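Media Audiences, handout for session 4 (updated 5/7/24)

Okay, so last time we got as far as share versus rating, and I promised I'd do the arithmetic slowly. Rating is the slice of everybody who owns a set. Share is the slice of the people watching something at that moment. Mix them up in the exam and I will weep.

Take the Setbridge panel from your reading packet. It has 1,036 homes in it. Say 360 of them have the TV on at nine, and 35 of those are on the Tukura drama. The share is 35 over 360, so 9.7 percent. The rating is 35 over 1,036, so 3.4 percent. Same show, same minute – and guess which one ends up in the press release!

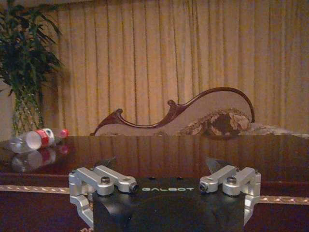
Vusumuzi Hlongwane wrote in after the last session to ask why a channel would ever quote the smaller number. Advertisers ask for it, Vusumuzi. They're buying people, and a big share at three in the morning can still be a tiny crowd.

One more wrinkle before the seminar. Thandeka Radebe's chapter on Remorau (pages in the packet, skip the appendix) looks at young adults only, and once you cut a panel down by age the samples get small fast. A few homes going on vacation can move a channel up a place – so check the base before you believe any "number one."

For next time, redo the sum with the Pearce figures from September and bring both answers on paper.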